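Open day at the Gistgate surface physics lab

I got to Gistgate just after the doors opened on Friday and there was already a line for the microscope tour, so I went down to the basement first, where the vacuum people were, and ended up staying most of the morning. What a place! The main chamber is a steel sphere covered in ports, wrapped in foil like leftovers, and a student was patiently explaining to a very small boy why you can't just open it and look in.

The foil is for the bake-out. Water clings to the inside walls and comes off slowly for weeks unless you warm the whole thing up, so they heat the chamber to 400 kelvin and leave it there over a long weekend with the pumps running. I'd read about this before, but seeing the heater tapes and all those little thermocouple wires made it real. 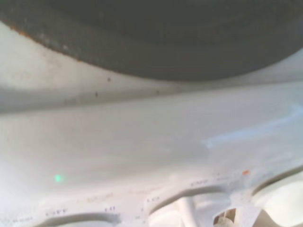 Upstairs, the Grodine group had their scanning tunneling microscope running on a gold sample, and you could watch the image build line by line on a monitor. Single atomic steps! The tip moves on a piezo tube, and the whole instrument hangs on springs because footsteps in the hallway show up in the data (we were all asked to stand still, and a dozen strangers held their breath together – lovely). The scan we watched took 6 minutes, and I'd have happily stood there for another.

The Halász room was smaller and darker and I nearly walked past it. They study how silver atoms wander over a surface and stick together into islands. Their poster showed 608 islands from one sample, sorted by size, with a curve through them that the theory people next door had worked out separately.
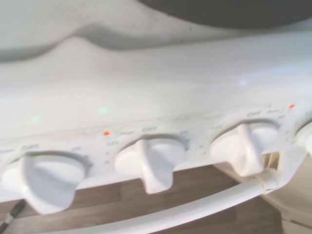 Getting a metal film to grow evenly is mostly a matter of temperature, and the growth station at the Gunden end of the building has four separate heating zones to manage it. I couldn't help thinking of a plain white electric cooktop with its four knobs in a row, only here each zone is steered by software and holds steady to a fraction of a degree. The woman at the desk let us nudge one zone up and watch the others adjust.

Lunch was soup in the courtyard. I went back for the laser cooling demo at two and got a spot in front. Bring a sweater if you go, the basement is chilly, and sign up for the microscope tour as soon as you arrive.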